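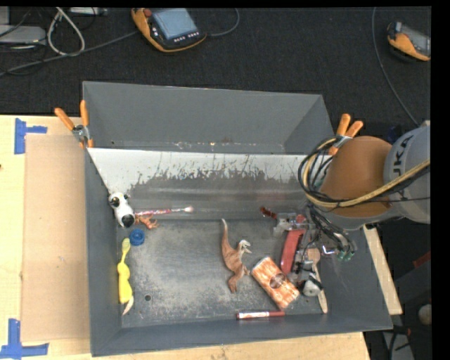
A gray bin of household odds and ends, with a toy dinosaur, a toothbrush and a blue plastic cap among the contents.

The Mixed Bin and What Belongs in It

By Nelli Kokkonen
23/09/2025

We use cookies to improve your experience on this site. By continuing to browse, you accept our cookie policy.

Most households keep at least one container for objects that have no other place. It may stand in a hallway, under a bench or at the back of a closet. Toys go into it, along with caps from bottles long since recycled, and in time it becomes the first place anyone looks for a missing item and the last place anyone cleans.

The Havby Institute for the Home has made this container the subject of its current program. Under the direction of Elli Ojala, the Institute invited 20 households in the Lornska district to keep a single mixed bin for six months, beginning in April, and to record what went in and what came out.

"We did not ask families to be tidy," Ms. Ojala said. "We asked them to write down what they put away and where they expected to find it again."

The records show that toys and bathroom articles share space more often than residents suppose. A toothbrush may lie beside a plastic figurine, and a toy dog's head may rest where its owner last dropped it. The Institute recommends that toothbrushes be stored upright in a cup, away from playthings, and that any brush recovered from a mixed bin be kept for cleaning grout or shoes.

Loose caps present a different question. Bindu Rajan, who reviewed the household records, advises that a cap be held for one month and then discarded if its container has not been found. Small figures should be kept out of reach of children under three.

The choice of bin also deserves attention. Yasuo Ishida, a designer with the storage firm Mikuš, favors a deep gray container over a white one for general use. Scuffs and scratches will appear on the floor of any bin that is used daily – they are a sign of service and need no repair unless the surface has begun to flake into the contents. A damp cloth and mild soap are sufficient for routine care.

Participants were asked to empty their bins onto a table once a month. The Institute's guide, prepared with the Vikach Public Library, suggests returning the largest objects first and leaving wrapped packages until the end, when their labels can be read without hurry. Printed copies are available at the library's main desk.

Shares: 900 | Comments: 6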